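Two coats in the hallway

In September I moved to a small apartment in Stutow, and my first decision was to paint the hallway. The old color was a green I could not live with. My friend Mitsuko Minami told me to wait until spring, but I am not good at waiting.

I want to write down what I learned about choosing white, because it took me longer than the painting. At the Fukuda store there is a whole wall of paper cards. I took home so many that the woman at the counter, Hinata Kikuchi by her name tag, asked me if I have a large house. I have 110 square meters less than a large house, I think.

At first I liked Flavis 118. In the store it looked like milk. At home, in the evening, it became blue and I felt that I was at the dentist. Then I tried Flavis 304, which has a little yellow in it. On Monday morning I looked at it with my coffee and it was still pleasant, so I stopped searching.

My mother always said that a hallway must be dark, so that the living room feels bright when you enter. Maybe she was right for her house – it had windows on three sides. Mine gets only the light that comes from other rooms.

The first coat was ugly and I was sad for one evening. The second coat was better. I used a short roller from Pellulwood and it left almost no lines, but my shoulder hurt for days. Next time I will buy the long handle.

What I like now is cream white next to brown wood. The two colors are calm together and I don't want to hang anything yet.
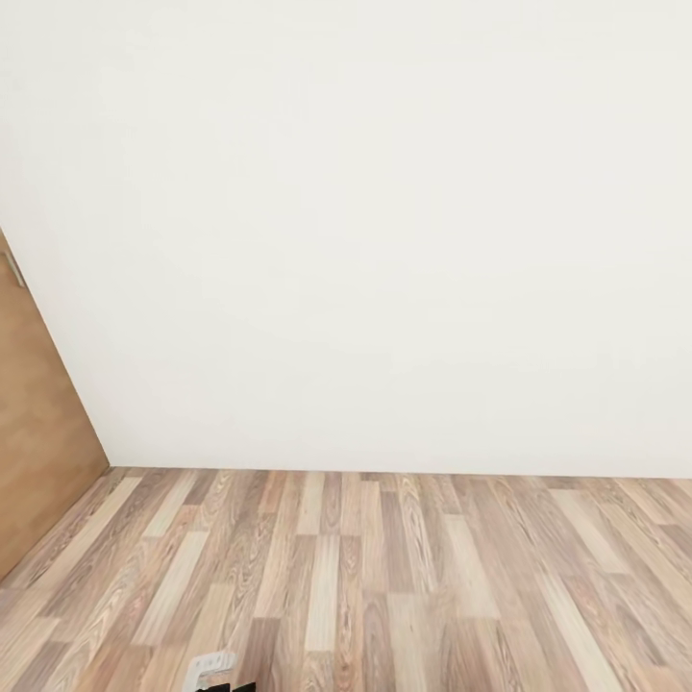
Cream white wall with a honey-brown door.

Mitsuko says I will be bored with it by winter and ask her for a poster. It is possible. For now I am thinking about the kitchen, where the green continues behind the refrigerator. I still have half a can of paint and I don't know if it will be enough.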